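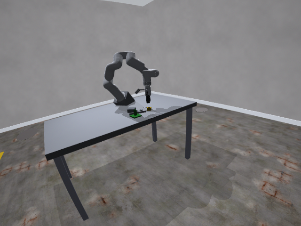
A reader of the last version wrote in to ask whether you can skip the soaking and go straight to the first brew, and the short answer is no, please don't! I tried it with my first Stulance and had cardboard-tasting tea for a week.

Section 2: Setting up your Stulance kettle and filter

I'm going to assume you've got the box open and the bits spread out on a worktop. If you bought yours secondhand, check that the little mesh disc is still in the spout (mine was missing, and Rarnance posted me a new one under part number 3354).

What you'll want nearby: a jug, a clean tea towel, and a sink you don't mind hogging for a bit.

1. Peel the film off the base. There's a second piece underneath, round the cable slot, and it's very easy to miss.

2. Take the filter cartridge out of its bag and drop it into a jug of cold water. Leave it until the bubbles stop. I go and do something else at this point, usually the washing up.

3. Rinse the cartridge under the tap until the water runs clear. You'll see black specks at first. It's only carbon dust.

4. Push the cartridge into the lid with the arrow facing the handle. It should click. If it wobbles, take it out and turn it the other way.

5. Fill to the lower line, which is 400 ml, and shut the lid.

6. Boil, pour it all away, and do the same again. Yes, 2 full boils before you drink anything.

Note: if you live somewhere with hard water, like I do, use the Brosalik descaling sachets after the first month. Half a sachet is plenty for this size. The Krajčí ones work too, but they smell of pickles and the smell hangs about for a day or so.

Caution: don't fill past the top line. The lid vent spits when it's too full, and it spits towards the handle, so that's your knuckles.

Caution: let the kettle cool before you swap a cartridge. The lid ring holds its heat far longer than the rest.

Setting the temperature

7. Hold the small button until the light blinks, then press it again to step up or down. Green tea drinkers will want one of the lower settings. I leave mine on full, being a builder's tea person through and through.

8. Let go and wait for the light to stay on. If you wander off halfway through, it forgets the change and you'll have to start over (I've done this more often than I'd like).

Note: cartridges are meant to last for 50 fills. I get a few more out of mine, but the pour slows right down towards the end and the taste goes a bit flat. There's no reminder light on this model, so I pencil a mark on the cupboard door each morning.

If the kettle clicks off early, lift it from the base, wipe the contact ring with the dry tea towel and seat it again. For anything worse than that, turn to Section 5.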